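作業ノート マルメロのペースト、煮詰め試験
2020年12月12日

11月に仕込んだ分がゆるくて切れなかったので、皮と芯の扱いを変えてやり直した。砂糖の量と煮詰め時間は動かさない。前回はどちらも途中で変えてしまい、何が効いたのか後から読めなかった。

果実はHoltitzの農園から届いたもの。前回より黄色が進んでいて、香りも強い。表面の綿毛は乾いた布でこすってから水洗い。先に濡らすと毛が手に貼りついて取れにくくなる。傷んだところは大きめに切り落とした。芯のまわりが茶色くなっている実もいくつか混じっていたが、かじってみて苦みがなかったのでそのまま使った。

試験区は3つ。

A 皮ごと四つ割り、芯は除いて茹でる
B 皮も芯も除いて茹でる
C 皮と芯をさらしの袋に入れ、果肉と一緒に茹でて袋だけ引き上げる

茹で水はひたひた。竹串が抵抗なく通るまで弱火。Aは皮の側が最後まで硬く、Bより長くかかった。茹で上がったらざるに上げて水を切り、裏ごし。Aの皮は裏ごしでほとんど残るので、果肉をこそげるのに手間がかかる。Khảiがムーランを出してくれて、途中からそちらに替えた。目の細かい板だと詰まる。中目で一回、そのあと馬毛の裏ごしに一回通すのがいちばん早かった。

果肉の重さは一番少なかったBに合わせて、各区2,048 gで揃えた。余ったAとCの果肉は冷凍庫の下段、ラベルに区の記号と「無糖」と書いてある。

砂糖は果肉に対して51%。前回の記録には「半量強」としか書いておらず、これは自分の書き方が悪い。今後は必ず割合で書くこと。レモン汁はどの区にも同じ量を最後に入れた。Pacitaは最初に入れたほうが色が明るく残ると言っている。次に試す。

鍋はCustonの厚手の銅鍋を順番に使った。口が広くて水分がよく飛ぶ。ただし縁に飛んだ分がすぐ焦げるので、濡らした刷毛を横に置いておき、ときどき落とす。火加減はつまみの印に合わせ、砂糖を入れてから90分で止めた。鍋底にへらで線を引いて、線がしばらく閉じない状態が目安なのは前と同じ。今回は目安より時間を優先したので、Bは線がすぐ閉じる状態のまま火を止めている。

煮詰め中のメモ

A 早い段階から重くなった。後半は泡が大きく、跳ねる。長袖と手袋が必要。色は途中で橙から赤みのある茶に変わった。混ぜる手を止めると底が張りつく。
B 最後までジャムに近い。跳ねは少ない。色は淡い杏色からあまり動かず、仕上がりでようやく薄い赤が出た。香りは一番軽い。
C 重さはAに近いが、へら離れはAよりなめらか。色はAより少し明るい。終わりごろに、袋から移ったらしい渋みがわずかにあった。冷めてから確認すること。

糖度はStedeoの屈折計で見ようとしたが、熱いまま載せたので数字が落ち着かない。冷ました少量で測り直すつもりが、AとBの小皿を取り違えた可能性があるので、今回の糖度は記録に使わない。小皿にも記号を書く。前にも同じことを書いた気がする。

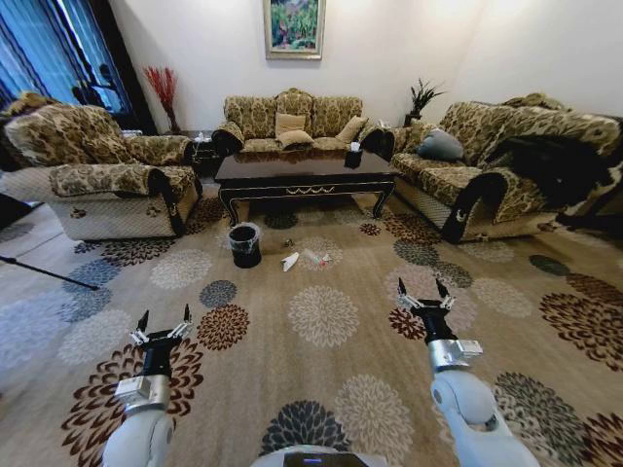
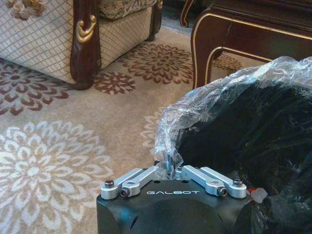 黒いグリッパー。1枚目は花柄のラグの部屋、2枚目は「GALBOT」の文字が入ったもの。

型入れと乾燥

型は木枠にオーブンシートを敷いたもの。厚みは指一本分。表面をへらでならしてから、濡らしたカードで仕上げた。Aは型に入れている間にも固まり始めるので、ならすのは急ぐ。角まで押し込むのが遅れると、そこだけ空洞になる。実際に手前の角にひとつできた。

粗熱が取れてから乾燥庫へ。低温、扉は少し開ける。Minttuは乾燥庫を使わず、棚で数日かけて乾かすほうが表面の皮が薄くなって口当たりがよいと言う。家ではずっとそうしていたとのこと。場所が取れるならCの半分を棚に回したいが、いまは柑橘のピールが棚を占めているので無理。ピールが上がったら相談する。

乾燥後の様子(上がった順に追記)

A 切れる。包丁に少しつくが、刃を油で拭けば問題ない。断面は濃い赤茶で、光に透かすと細かい粒が見える。石細胞のざらつきは残る。チーズに載せるならこのくらい硬いほうが扱いやすい。
B 切ると崩れる。端を持ち上げると真ん中がたわむ。味はいちばん素直で、花のような香りが残っている。ペーストとしては不合格。瓶に詰めてスプーンで使うものとしてなら悪くない。
C 切れる。Aより弾力があり、断面がなめらか。渋みは冷めたら気にならなくなった。Deboraは言われないと分からないとのこと。Tùngは分かると言った。

皮と芯を一緒に茹でた区がよく固まった。ペクチンがそちらに多いという話の通りで、驚くところはない。知りたかったのは、皮を裏ごしする手間をかけずに済むかどうかで、Cの結果ならかけなくてよさそうに見える。ただ一回きりの試験で、茹で時間も区ごとに揃っていない。Aは皮が硬いぶん長く茹でているから、その差も入っているはず。

袋について。さらしを二重にして口をたこ糸で縛った。種が多いと袋が膨らんで浮いてくるので、落とし蓋で押さえる。引き上げたあと、冷ましてから絞るととろみのある汁が出た。今回はその汁を果肉に戻していない。戻せばもっと固まるだろうが、渋みも一緒に来ると思う。汁は瓶に取って冷蔵してあるので、誰か使うなら使ってください。りんごのゼリーに足すとよいかもしれない。

茹で汁も捨てずに取ってある。薄い桃色で、香りはかなり出ている。Khảiが砂糖を入れて煮詰め、ゼリーにしてみるそうなので任せた。

店に出す場合のこと

Lãの店から、チーズの皿に添える小さい四角いものがほしいと言われている。Aの硬さだと角が立って見栄えはよいが、試食ではCのほうが減った。Deboraは羊乳の硬いチーズと合わせるならAで、やわらかいチーズならCがよいと言っている。自分は塩気の強いものと合わせるとCの香りが負けるように感じた。両方持っていって、店で選んでもらうことにする。Bは持っていかない。

表面に砂糖をまぶすかどうかも決めていない。まぶすと扱いやすいが、一晩で溶けて汗をかいたようになった。粗い砂糖でも同じ。乾燥をもう一段進めてからなら違うかもしれない。まぶさずに、シートを挟んで重ねるだけでもAはくっつかなかった。Cは少しつく。

片付け

銅鍋は塩と酢で磨いて、すぐ湯で流して拭いた。内側に焦げ跡が一か所残っている。へらを一本、先が割れているので捨てた。ムーランの細目の板は詰まりが取れず、水に浸けてある。次に流しを使う人は捨てないように。

次回

Cの手順で、レモン汁を最初に入れる区と最後に入れる区を並べる。
茹で時間を先に決めて、そこで切る。
袋の汁を半分戻す区を作るかどうかは、果実の残りを見てから。
糖度は必ず冷ましてから、小皿に記号を書いて測る。
Holtitzに追加の果実が残っているか聞く。なければ冷凍のAとCの果肉で小さくやる。冷凍した果肉は水が出るので、その分の煮詰め時間は別に記録する。

Pacitaへ。はかりの電池が切れかけています。替えは引き出しになかったので、買ったらこのページに線を引いて消してください。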